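Clikham laundry library opens its doors with 173 members already signed up

Clikham has a new place to borrow a clean towel. The town's first laundry library opened on 24th August in the old Okabe shoe store on Mostetis Street, and the line was out the door before the lights were even on!

The idea is wonderfully simple. Members pay a small yearly fee and can check out towels, dishcloths, tablecloths and bed linens for up to 10 days at a time, the same way they would borrow a novel. Everything comes back to the shop to be washed, folded and put on the shelf for the next person.

Giorgia Gentile came up with the plan in March after hosting a family reunion and running out of towels on the first night. "I called every neighbor I had," she said. "They all had a closet full of the things, and I thought, why are we each buying our own?"

She asked for donations and got far more than she had room for. Her friend Kaan Demirtaş cleared out his garage to hold the overflow, and his car has been parked on the street ever since.
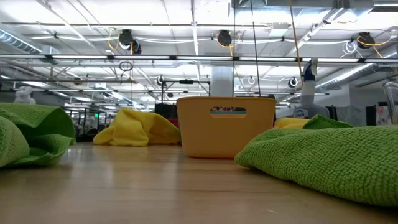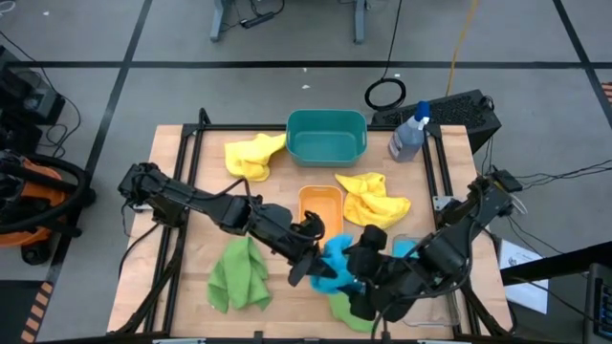
Cloths and towels in bright green and yellow on the wooden tabletop, first photo; the same workspace from higher up, second photo.

The library has 173 members so far, most of them living within walking distance. Students moving into their first apartments have been especially keen, and so have people expecting houseguests. One couple has already reserved 100 napkins for their wedding, and Gentile is thrilled about it - she has promised to iron every last one herself.

Sohail Pirzada, who lives two doors down, stopped in for a beach towel and left with a picnic blanket, a set of pillowcases and a sign-up sheet for the Saturday-style mending table the shop hopes to start once it finds a second sewing machine. "I can't sew a button," he said, "but I'm going to learn."

Cloths too worn to lend won't go to waste either. Eylül Başaran is cutting them into cleaning rags, which members can take home for free, and the softest scraps will go to the Wurnex animal shelter for bedding.

The shop is open every morning until noon, with late hours on the first evening of each month. Donations of clean cotton towels and sheets are welcome at the side door. Twin-size fitted sheets are in especially short supply, and so are bath mats.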